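Review: Vilitz two-arm teleoperation kit, leader handles and recording software

Reviewed by Siiri Paulauskas
June 14, 2021

Vilitz sells this kit as a retrofit. The box contains two leader handles, a foot pedal, a USB hub and a license for the recorder. It doesn't include follower arms or cameras. We ran it for one month on our own pair of arms and logged 302 demonstrations, all of them tabletop sorting and placing with toy blocks, foam dice and a perforated crate.

Setup

The handles clamp to any bench edge up to two inches thick. Calibration means holding both leaders in a printed pose and stepping on the pedal. Nelu Pîrvu did it in 20 minutes the first time and in five after that. The manual lists the joint order wrong for the left wrist, and the correction is only in the release notes. 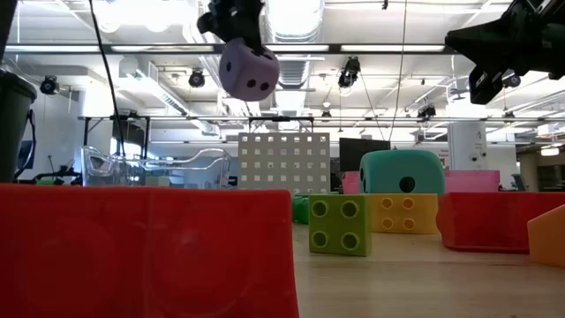
Both arms are driven at once, and the operator needs a place to park the one that isn't working. The handles have no brake, so a parked leader sags and its follower sags with it. We hung the idle handle from a bungee cord. Clitness puts a friction lock on its handles, and I would pay extra for one on these.

Handles and grip

The trigger maps linearly to finger opening. That suits rigid bricks. On foam, operators closed too far, and the recorded grip width carried the habit into the data. A response curve can be set in the config file, one per hand. We settled on a softer curve for the last third of the travel and kept it for everything. There is no force feedback of any kind. 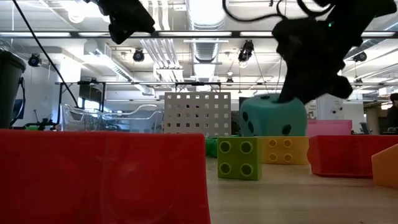
Recording software

The recorder starts and stops on the pedal and writes one folder per demonstration. Joint positions are stored with the video timestamps. With three cameras connected we lost frames on the supplied hub; on separate ports we lost none. Discarding a bad take requires the keyboard, so the operator has to let go of a handle.
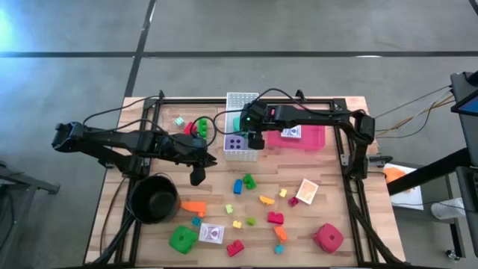 Manipulation Group, Trollia Applied Research

An overhead view was good enough for planning a reach across a crowded table. It was poor for judging finger height over small cubes, and operators switched to the wrist view for the last inch. The recorder shows one view large and the others as thumbnails. Swapping them takes two clicks, again on the keyboard.

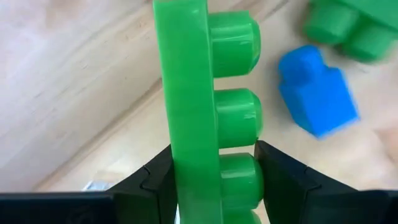

Latency was low enough that new operators didn't comment on it. Abdelkrim Hamdy needed 61 practice takes before his block placements were consistent, most of them spent learning wrist rotation.

Price and verdict

The kit costs $2315, with an optional support plan. A comparable Santoso set is $4000 and includes a brake and a better hub. For a lab that already has arms and can edit a config file, the Vilitz kit is adequate. Budget for a powered hub and a second pedal, which the recorder accepts as a discard button from version 1.4 on. We haven't tested that version yet.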